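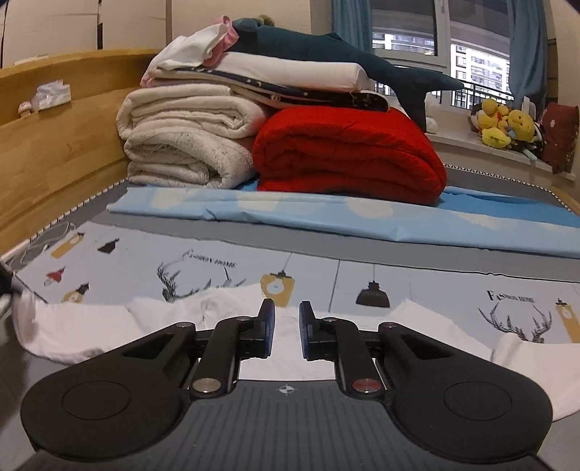 Negin Zarei wrote back the same evening that the width signal had to be wrong, as the fingertips were reported shut during the whole approach and no one picks up a shirt with a closed gripper. She had looked at a single recording. I had looked at a plot of all of them and decided the problem was in the time alignment, so I had spent most of the afternoon shifting one stream against the other and getting nowhere.

The setup, for anyone who hasn't read the earlier posts. I record cloth handling with a hand-held gripper, the Flilix, two fingers on a linkage, and the recordings go through Moriarty, which turns them into a wrist path and a jaw width. The arm, a Radevo, then follows both. The September batch was garments on a bed: approach, pinch a fold, lift, move, release. 200 recordings.

What failed first was the arm. On a replay it came down to the cloth with the jaw already closed, pressed the two fingertips into the fabric and kept going. The path expected the fingers to be apart and straddling a fold, which allows them to go lower on either side of it. Closed, they landed on top of the fold and pushed. The force limit tripped and the arm stopped. On a mattress this would have been harmless. The replay was on the bench, with a folded towel under the shirt, and the left fingertip pad sheared partly off its backing.

I should have stopped there. I put on a new pad and ran the same recording again with the force limit unchanged, and it tripped again in the same place. Repeating a fault without changing anything does give you repeatability, but it also used up my last spare pad.

After Negin's message I went through the batch by hand, comparing the reported width with what the fingers were doing in the video. In 87 recordings the two disagreed. The first ones were all fine. The disagreement started in the middle of the batch as an offset of a few millimeters, grew, and by the end the signal sat near zero with the gripper open.

Moriarty does not measure the gap. It measures the angle of the left link and computes the gap from the linkage geometry, on the assumption that both sides move together. On my unit the angle sensor is held to the left link by a clamp collar inside the housing, and the collar screw had backed out. The link turned, the collar slipped a little on each squeeze, and the zero walked. The right side has no sensor, so there was nothing to compare against. The pivot screws outside were all tight. I had checked those before the session, and I suppose that is why I trusted the rest.

Two things made it harder to find than it needed to be.

The first is that Moriarty clips negative widths to zero. A signal drifting below zero is an obvious sensor fault. A signal clipped at zero looks like a closed gripper, and a closed gripper is a normal state. The raw angle is still in the log, unclipped, under a name I had never opened. There the drift is a clean staircase, one step per grasp.

The second is that thin cloth gives you no help. If you close on a rigid block you know how far apart the fingers ought to be, and an error shows up at once. A pinched shirt is close to nothing, so a width of nothing is plausible. I had no rigid object anywhere in the batch.

Repair: collar off, shaft and bore cleaned with alcohol, screw back in with a drop of Prirkska medium threadlocker, paint mark across the head. I left it overnight and then did 70 full squeezes by hand against a stop. The zero held.

Changes to the procedure. Every recording now starts with a full close and a full open before the approach. If the closed reading is more than 2 mm from zero the recording is rejected on the spot. Clipping is turned off in my copy of Moriarty, and the arm refuses to start a descent if the commanded width at the top is below a set minimum. That last check should have existed from the start. The force limit did its job, but by the time it acts the fingers are already in contact with something.

As for the bad recordings, I tried recovering them by subtracting the staircase. It works for the early ones, where the steps are distinct. In the later ones the collar also slipped on opening and the correction is guesswork, so those are out. Negin thinks the width could be taken from the video instead, from the finger positions, and has started on it with the recordings where the signal is known to be good. The pads are visible most of the time. They disappear into the fabric at the moment of the pinch, and I don't yet see what she intends to do about those frames.

New pads are on order. Until they arrive the arm stays off and I am redoing the shirts.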